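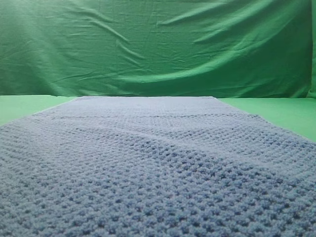

Folding and storing knitted blankets: which advice holds up

Posted 2018-10-02 by Glykeria Vrettos

I own too many knitted and crocheted blankets, and every fall I get asked how I keep them. There is plenty of advice going around on the subject. Much of it comes from people selling a box, a bag or a spray, and I have tried enough of it to be cranky. What follows is what I do, along with what I stopped doing.

Start flat

Lay the blanket out on a table before you fold it. The bed will do if you have no table big enough, but a mattress gives under your hands and you end up smoothing the same spot over and over. Wipe the table first and take off your rings and watch. Bumpy stitches catch on everything. I pulled a loop out of a popcorn-stitch throw with a bracelet once and the mark is still there.

Smooth from the middle toward the edges with your palms. Don't tug the corners. Every folding video I have watched begins with somebody snapping the blanket in the air and yanking it square, and that might be fine for a bed sheet. Knitting stretches. Pull one corner hard and that corner grows, and then the edges don't meet and you blame your folding.

If the rows bend a little near one side, pat them back toward straight and move on. Handmade blankets are rarely true rectangles. Mine come out wider at one end because I relax as I go.

Do you need to iron out a crease?

No. An iron pressed down on a raised stitch flattens it, and flat bumps on wool or cotton may take a wash to come back. On acrylic they may never come back at all. Yarn people call this "killing" the acrylic, and some do it on purpose to get a drapey fabric. I would keep the iron in the closet.

A faint line across the middle from last year's fold usually goes away with a night spread out on the bed. If it's stubborn, mist it with plain water, pat it, and let it dry completely. I bought a bottle of Ondoven fabric relaxer for this job and used it on one half of a crease, with tap water on the other half. I couldn't tell the halves apart the next morning.

Thirds, then roll

The usual advice is to fold in half, then in half again, then again. That puts the hardest crease in the same place every year, right through the center. Fold the long sides in by thirds and roll the strip up loosely from one end. It takes up a bit more shelf. It also leaves you with no sharp folds across the width, and you can pull one blanket out without wrecking the pile.

If your shelf is too shallow for rolls, go ahead and fold, but change where the fold falls each time. I refold mine in May, when they come off the beds.

Never hang a heavy knit over a rod for the season. I know it looks nice. A rod leaves a ridge, and the weight of the thing drags it longer on both sides.

Vacuum bags

I was a believer for 2 winters. The bags do save room, I'll give them that. But a thick, textured blanket comes out looking like a place mat, and mine took days to puff up again. One of the two Trallex bags I had also leaked air by the middle of summer, so I had a wrinkled blanket and no extra space. Fine for a cheap fleece, if you ask me. For anything you made by hand, use an old cotton pillowcase. It keeps the dust off and lets air through, and you already own one.

Cedar and lavender

Cedar smells good. Whether a few little blocks in a big closet bother a moth is another matter, and I have my doubts. Lavender sachets, the same. Moths go for wool and other animal fibers, and they like them dirty, so wash the blanket and dry it all the way through before you put it away. That does more than any sachet. If yours is plain acrylic or cotton, you can mostly stop worrying about moths, though a food spill will still draw bugs of one kind or another.

Snags

Don't cut a pulled loop. Work it back with a blunt yarn needle, easing the slack into the stitches on either side a little at a time. Then stretch the area gently in both directions. Small snags disappear. Big ones turn into medium ones.

Fuzz is a different problem. My neighbor Danylo Ostapchuk swears by his Haltari electric shaver, and on a smooth sweater I believe him. On raised stitches the blade rides over the tops and shaves exactly the yarn you want to keep. Pick the pills off by hand in front of the TV.

Washing

Check the yarn label if you saved it. If you didn't, cool water and a mild soap, and squeeze without wringing. Roll the wet blanket in towels, press, and dry it flat. A big one holds a shocking amount of water, so carry it in a tub or it will stretch on the way from the sink.

I have read that you should reshape a blanket with 300 pins on a foam board. For lace, maybe. A thick everyday throw gets patted into shape on towels at my house, and I turn it over once the top feels dry.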